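Home | Programs | Grants | Reports | Contact
Search this site Enter keywords Go

Print this page
E-mail this page

Ita Street Clothing Exchange: Progress Report to the Escobar Fund

Prepared by Laiba Satti, project coordinator

The exchange has been open through the winter and is now in its second grant period. This report covers the work up to the end of April.

We served 214 households in the period. Of these, 89 were new to us. Most of the new families heard about the exchange from the school office or from a neighbor. The flyers we paid for brought in fewer people than we had hoped, and we do not plan to print more.

Children's coats and shoes went fastest. We ran out of boys' shoes in the middle sizes twice and had to turn people away until the next drop-off. Adult shirts are the opposite. We have more than we can hang, and the extra ones are folded in bins under the back tables.
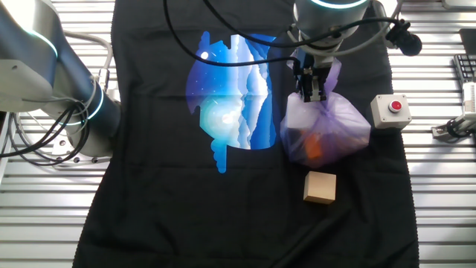

Sorting is still the slowest part of the work. Katia Fabbri took over the sorting schedule in February and moved the start time to 8:30 a.m., so that bags are opened before the doors are. Stained or torn items now go straight to the rag dealer, Tresetti, which picks up at no charge. The old practice of setting them aside for mending has ended. We had 19 bags of mending and no one to do it.

The second washing machine was bought with grant money and installed in March. The hookup cost more than the quote because the drain line had to be replaced. We covered the difference from the repairs line, and the revised budget is attached.

The Sendeck branch opened later than planned. The lease was signed on time, but the building inspection was put off and we lost most of a month. The branch now opens one evening a week, with 11 families on a normal night. Parking is a problem and we are talking to the church next door about using its lot.

For the next period we are asking to move the unused flyer money to shelving at Sendeck. We would also like to buy children's shoes outright when donations run short. Please let us know by the end of May if either change needs a formal request.

Print this page | E-mail this page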